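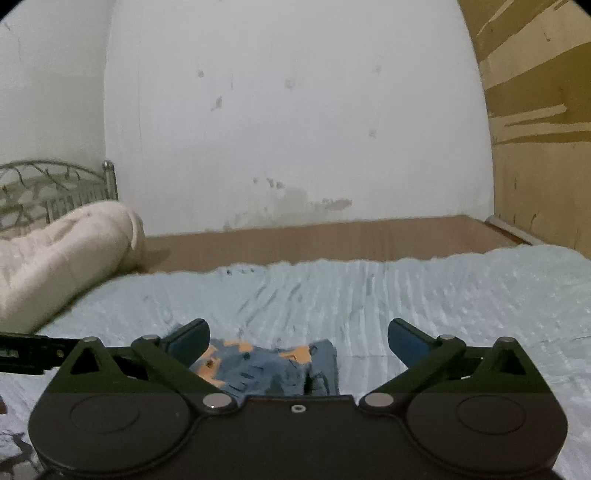
Blue denim, folded, on the pale blue sheet.

Fold Your Laundry on the Bed

Sunday, October 3, 2021

I want to make the case for the bed as the best folding table in any home, and I'll make it loudly, because I keep reading that we should all be doing this on a counter or, worse, on one of those flip-down boards. I tried a board for most of August. It held one shirt and my elbow.

A bed is huge! You can spread out a whole load and still have a bare stretch to fold on. Socks stay where you toss them (on my old kitchen table in Wirmont they slid straight off the back). And a quilted or crinkly cover is even better than a smooth one, since it grips a little, so a pant leg lies still while you bring the other one over it.

Denim is where the bed wins hands down. Jeans are heavy and stiff and they fight you on a narrow surface. On a mattress you can lean on them, press the fold with your whole forearm, and get a flat square that stacks. Start with the jeans, always. They make a good solid bottom for the pile, and by the time you get to the T-shirts you've warmed up.

People object that the mattress is too low and hard on the back. Fair enough, so kneel, or sit on the edge and turn sideways. I do half of mine kneeling with the radio on and I love it. Others say the clean clothes pick up lint from the bedding. A few specks, maybe. Shake the sheet first and get on with your evening.

The argument I like best is a simple one: you have to sleep there. A basket of clean laundry in the hall can sit for a week, and at my place on Platska it has. A heap on the bed has a deadline. I have never once gone to sleep under a load of towels, though I came close after the Londoño wedding.

My Gallorari dresser has 2 deep drawers, and everything that goes in them now gets folded on the bed first. It takes me about 81 songs a month, if you measure housework that way, and I do. Next weekend it's the winter sweaters, and I'm looking forward to it!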